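*Notes for the library talk, 31/05/2022. Slow down! Drink water before the second reading.*

## Opening

Good evening, everybody, and thank you for coming out. I'm going to talk tonight about one novel, *The Staltau Letters*, by Omprakash Semwal, and I should confess right away that I've read it more often than is good for a person. I first borrowed it from a cousin, and I'm afraid she never got it back.

(Hold up the book. It's 585 pages, so let them groan a little.)

Please don't be put off by the size. A good deal of it is letters, and letters go quickly, especially when they're as nosy and bad-tempered as these. You can read a couple before bed and feel you've caught up with the neighbors.

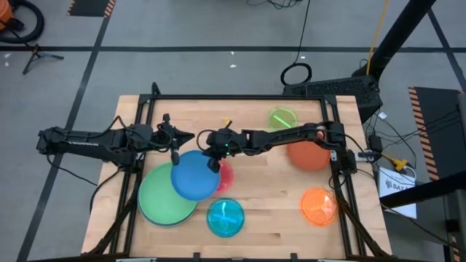

## The story, without spoiling it

Staltau is a small spa town, long past its best days, and the book opens in March with the hotel closed and the river up over the lower road. Two sisters, Ada and Lene Jafarzadeh, have inherited the hotel from an aunt they hardly knew. Ada moves in. Lene stays in the city and writes to her, and Ada writes back, and for the whole first part that's all we get.

What I love is how much they leave out. Ada will spend a page and a half on the price of coal, and then right at the bottom, after she's signed her name, she'll mention that a man named Prasley has been sleeping in the boathouse. Lene's reply doesn't bring him up at all! She asks about the curtains. I must have gone past that the first time without blinking.

*Reading no. 1: the boathouse letter, from "Dear Lene, the coal has come" down to the postscript. Don't do the voices.* 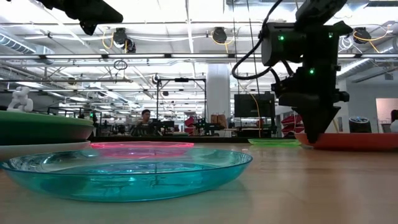 ## Who is telling us this?

In part two the letters stop and a narrator turns up, a retired schoolmaster called Polteck, who says he found the letters in a trunk and has "put them in order." Now, I'd like you to keep that phrase in your pocket on the way home. How much order did he put them in? There are 3 letters he quotes differently the second time, and the changes are small, a word here, a date there, but they all make Mr. Polteck look a little kinder than he did before.

Some readers find him charming, and my own book group split right down the middle over him (we had to stop for cake). I've gone back and forth myself. At present I think he's lonely more than wicked, though I may feel differently by the next reading.

*If someone asks whether he wrote Lene's letters himself: say that it's a fair question, and that page 2 of the preface is worth another look. Don't get drawn in before the break.*

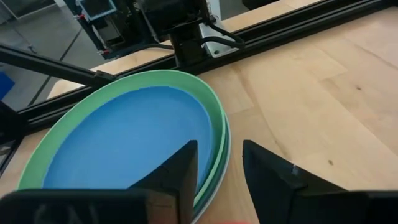 ## The river

A word about the setting, and then I'll let you stretch. The flood gets into everything in this book. The wallpaper comes off, the piano swells, and the sisters' handwriting is described as running. Semwal is very patient with water. He'll let it sit in the cellar for chapters, and you almost forget it, and then someone goes down for a jar of plums.

*Reading no. 2: the cellar. Skip the paragraph about the pump, it goes on.*

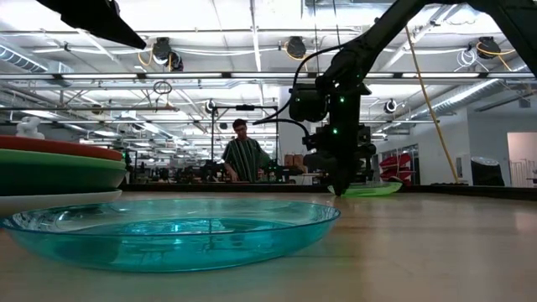
## Questions, and what to read after

Ask first who has finished it, and be nice to the ones who haven't. If the room is quiet, start them off with Lene: did she ever mean to come to Staltau? There's the train ticket in the last part, but it's Polteck who tells us about the ticket.

For anyone who wants more, suggest other novels in letters, and ghost stories with an unreliable host. The sign-up sheet for the loan copies is by the door, and remember to thank the desk staff for staying late.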